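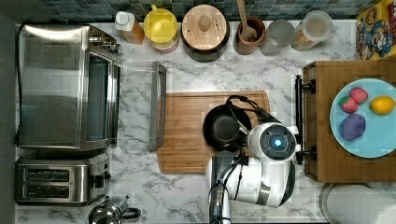
The Calvo Street Kitchen, Counter Side

Gallery > Kitchens > Virkport > Calvo Street

Welcome, and thank you for stopping by! So many of you wrote to ask about the counter on Calvo Street that I've given it a page of its own, even though it's only a small part of a small kitchen. The whole apartment comes to 800 square feet, and I have cooked in it for ten years, first with the dreadful speckled laminate that came with the place and now, at long last, with the white marble and its gray veins. I still run my hand along it on the way to bed, which my sister in Trodberg finds very funny.

Counter with the cutting board out and the black frying pan on it. The small dark tiles run behind, and the jars and canisters have their backs to the wall, where I like them.

The tile took the longest to choose, by far. I carried samples home from the Risley showroom all through February and leaned them against the wall to look at them in the morning, and again at night with only the lamp on, and I changed my mind every single time. In the end I went with the dark blue-gray squares because they were the ones I kept coming back to, and I'm so glad I did. A pale tile would have been lovely too, I'm sure, but I do like how the white stone looks up against something moody.

Now, the toasters. Yes, there are 2, the big toaster oven and the ordinary one with slots, and yes, I've been told I could give one up. I tried it for a while and missed my plain toast terribly (the big oven is wonderful for a tray of vegetables, but it takes its time over a slice of bread). They sit at the same end as the kettle, so breakfast all happens in one spot and the rest of the counter is left for chopping.

A few people asked about the dark canister with the round wooden lid. I have a real weakness for a lid with a little knob on it, and I'd happily own a dozen more if there were anywhere to put them. The wooden spoon lives in the brown crock beside it, and the cereal stays out at the other end because it would only be taken down again in the morning anyway.

For those thinking about marble of their own: I seal mine every so often, I wipe up lemon juice right away, and I've made my peace with the odd dull spot. I set aside up to $200 a year for looking after it and have never yet spent it all.

Anika Greenberg
Virkport, 7 September 2018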